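Tidying up, 225 times over

I promised a proper update on the kitchen work back at the start of the spring, and then the spring got away from me, so pour yourself something and settle in — this one wanders a bit.

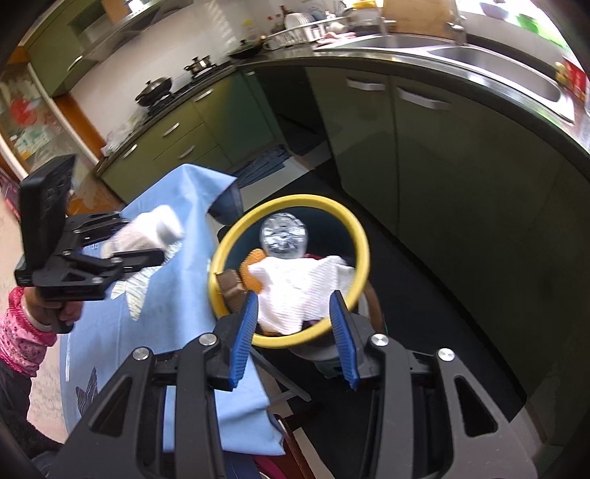

What we were trying to find out

Those of you who've been reading for a while know the basic idea. We collect demonstrations with a pair of hand-held grippers, one per hand, and train a policy from what they record. No arm in the kitchen at all until test day. The question Fergal Rafferty and I have been chewing on since Watham is whether it matters how tidy the person is when they demonstrate. Should every paper towel go into the bin by the same path with the same grip? Or are you better off letting people do it the way they'd do it at home, with the other hand busy holding a cloth and the towel crumpled any old way?

I was firmly on the side of consistency. Fergal wasn't, and he has been very gracious about it, which I find a little hard to take!

How we split it

We recorded 225 demonstrations of putting trash in the bin. For one set, people followed a script. For the other, they got one line of instruction and were left alone. Same kitchens, same bins, same training settings. Then Cillian Mac an tSaoi ran both policies on the arms over at Vandell, 70 trials each, without knowing which one he had loaded (I kept the key in my notebook and felt very important).

What came out

With objects in familiar spots, the scripted policy was a touch smoother and I got my hopes up. Move the bin, though, or put something in it first so the opening looks different, and it started letting go too early, over the rim. The loose one would hesitate and come in again from another side. It looked clumsy and it got the towel in far more often. I watched the videos twice through before I'd admit it.

My best guess is that the unscripted people made lots of small mistakes and fixed them as they went, and the fixing is what the policy needed to see. The scripted folks hardly ever had to recover from anything. I can't prove that yet. Cillian thinks it could be plain variety in the starting positions, and he has a point, so we're going to separate the two next.

Soft things are still a headache, by the way. Paper towels crumple differently every time and a cloth is worse. We dropped 10 recordings where the tracking had wandered off, and I'd like to go back and see what those had in common before I blame the lighting again.

Next up is the Siqueira kitchen, which has a much narrower counter, and five new people who haven't heard either of us argue about this. I've been told to keep my opinions to myself while they record.

Posted 24 May 2018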